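About Tidard

Tidard sells desk organizers, printed mats and wall coverings for small workspaces. We started with one product, a plastic caddy for papers and pens, and most of our customers still come to us for something along those lines. Today we carry 292 items, all of them meant for desks, shelves and the corners of rooms where people do paperwork, homework or mending.

The company was founded by Dewanti Wijaya and Rüdiger Fröhlich, who had shared an office at Hirnholm, a furniture wholesaler. Dewanti bought for the stationery department and Rüdiger ran returns. He kept a list of why organizers came back. Most of them were too deep for a normal desk, or had compartments that a folder wouldn't stand up in. The first Tidard caddy was drawn from that list.

We now have five people on the permanent staff. Vasylyna Chornovol chooses the mats and wall patterns. Sohail Hayat looks after the warehouse and shipping, and Retno Pelupessy answers the phone and almost all of the email. Our mats come from Govindasamy, a family printing firm we have worked with since our second year.

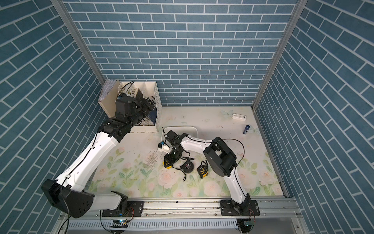

White desk caddy against blue brick-pattern wallpaper, with a rose-print mat.

Brick patterns and florals are the two groups we are asked for most. Vasylyna keeps both in pale and mid tones so that they can be used together in a small space. Customers often order a mat first and come back for the wall covering once they have lived with it for a while. Samples are free, up to four per household.

Organizers are listed by the number of compartments and by the height of the tallest one. If you file letter-size folders upright, check the height before ordering. Slotted sides are easier to dust than solid ones, and you can see what has slipped to the bottom.

In August we moved to a larger unit in the same building, with room for a small showroom next to the packing tables. Visits are by appointment. The Nulolura range of drawer inserts, which we took over when its maker retired, is kept there too, but is not yet in the online catalog.

Orders over 1,000 pieces are quoted separately. Please write to Retno with the item numbers and a delivery address.

Share this page (5)

We use cookies to remember your cart and sample list. Accept | Settings

© Tidard. All rights reserved. Contact | Returns | Back to top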